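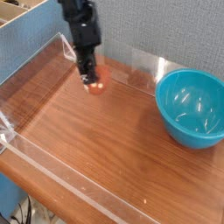 The turquoise bowl on the wooden tabletop, with clear panels at the back and side.

Table News from the Trevaskis Room
18/06/2020

The sorting table at Flumthorpe is back in use after its May refit. Members who have not been in since the spring will find the same wooden top with new clear acrylic edging. A tall panel stands along the back, another runs down the left side, and there is a low strip across the front. The old edging was a length of picture rail that never sat flat, and anything round ended up on the floor.

The acrylic came from Cleson, cut to our measurements, and the whole job cost $289 including the corner braces. Hauwa Oyelaran fitted it over 2 evenings. She asks that people lift things over the front strip and do not lean on it. The strip is low enough for a child to reach across, but it is not meant to take weight.

The bowls are the other change. We have gone over to plastic for the table activities, and the first to go out is the turquoise one. The stoneware bowls are still in the Utis cupboard and can be signed out for cooking sessions as before. Please do not bring them to the table. We lost 3 last year, all of them during pick-up-and-put games, and they are no longer made in that size.

A few notes on using the table:

Red and orange pieces show up well against the turquoise, so they are a good choice for younger groups. On the reddish-brown wood they are harder to pick out at a distance. If your group includes anyone with low vision, try putting a plain pale cloth down first.

The bowl shines under the overhead lights and so does the back panel. Moving your chair a little to one side usually takes care of the glare. We have asked about softer bulbs and will report back.

Wipe the acrylic with a damp cloth and nothing else. Spray cleaner clouds it, and the braces at the corners are the first place it shows. The wood can have a little soap. Dry it along the grain when you are done.

Return the bowl to the shelf at the end of your session, and check under the table for round pieces -- the edging stops most of them, but the right side is where they are likely to get away.

The table can be booked in the usual way, using the sheet by the door. Sessions are one hour, with ten minutes at the end for wiping down. Groups that booked before the refit have kept their times. If yours has changed size, let Hauwa know so she can put out enough chairs.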